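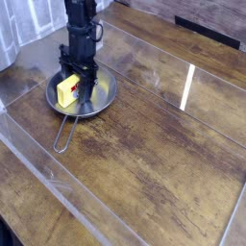
Teaching a pick-and-place task by remote control goes better when the person driving the arm has a routine and sticks to it. These notes cover how we record demonstrations at Alldale, using a leader arm on the operator's side and a two-finger gripper on the other. The task is a simple one: bring a soft block and a shallow pan together, then let go cleanly. With the gripper that low over polished metal and the yellow block standing right up against it, small movements of your wrist matter a great deal.

Before you start

Home both arms and wait for the status light in Stevus to turn green. Set the speed limit to 58 percent. New operators usually want it higher, and their recordings are worse for it. Check that the gripper opens and closes fully from the trigger, then type your initials and the task name into the session form. The task name has to match the list exactly, including the underscore.

Do three practice runs with recording off. Use them to find a seat height where your forearm is level when the gripper is at table height. If your elbow lifts during the descent, the fingers will tilt.

Recording a demonstration

1. Start with the gripper open and high, away from the pan. Press the left pedal to begin recording and hold still for one second.

2. Move sideways first, then down. Diagonal approaches are fine for a person but they give the model a wide spread of paths to learn from, and ours did poorly with them.

3. Slow down for the last part of the descent. Stop when the fingers are level with the middle of the block.

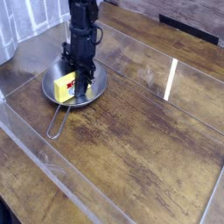

4. Squeeze the trigger gradually. A soft block will give before it is held, so keep squeezing a little past first contact. Don't clamp down all the way – the fingers leave a dent and the block springs when you release it.

5. Lift straight up and pause briefly. If the block slips or turns in the fingers, keep going and fix it. We keep recoveries as long as they are marked with the R tag.

6. For a placing run, lower the block until it is close to the metal, then open the trigger slowly. Raise the gripper before moving sideways.

7. Hold still for one second and press the right pedal.

A good run lasts roughly 21 seconds. Much longer than that usually means you were hunting for the grasp, and it's quicker to discard it and go again. 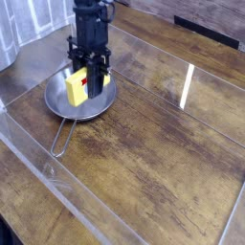 Varying the start

Change the angle of the block between runs, and move the pan a little every tenth run. Turn the handle as well. In August we trained on 244 demonstrations with the handle always at the same angle, and the policy missed as soon as it was turned. Rozália Halász recorded another set with the handle moved around, which brought the total to 321, and the retrained version coped much better.

Checking and saving

Play back each run at double speed before you accept it. Throw it out if:

the recording starts with the arm already moving
the fingers scrape along the pan
there is a gap in the joint data (Stevus shows these in orange)

Accepted runs go into the Miranda folder on the shared drive, one subfolder per operator. The copy to the Lilledton server starts at 6 p.m., so close your session before then or the last file will be left out.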